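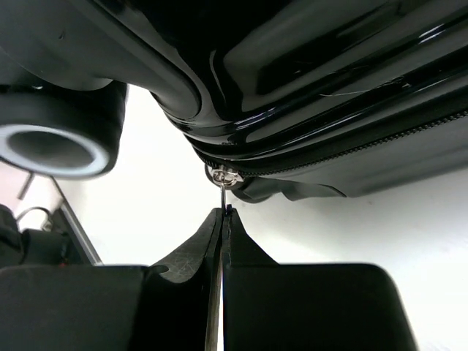
Skurkeo shares results of its gripper comparison, with narrow fingertips ahead on zippers

DRUSTON, Mon 28 June - Skurkeo is very happy to share the first results from a comparison we have been looking forward to since December, when our small team began asking which gripper fingers cope best with the fiddly things people do every day without a second thought.

We tried 14 finger designs on zippers, buckles, latches and drawer handles, and gave each design 28 tries at the zipper job alone. The wide, soft pads we had all been rather fond of did well on handles, but kept sliding off thin pull rings. Slim, tapered fingers did much better there, and the Flulton pair came out in front.

"I was rooting for the soft ones, I'll admit it," said Nouhaila Ragab, who led the tests at Skurkeo. "But a pull ring gives you so little to hold on to, and if you come in a touch too high you just bump the slider and have to start over. A camera down at the wrist helped us more than I expected - we could line up the tips before closing them."

The tests used the same arm and the same Wanigasekara controller throughout. A second round, with gloves, backpacks and tent bags, is being planned now, and we would dearly love to hear from luggage makers and repair shops with stubborn zippers to lend.

The full notes, 263 pages of them, are free on request from the Skurkeo press desk in Druston.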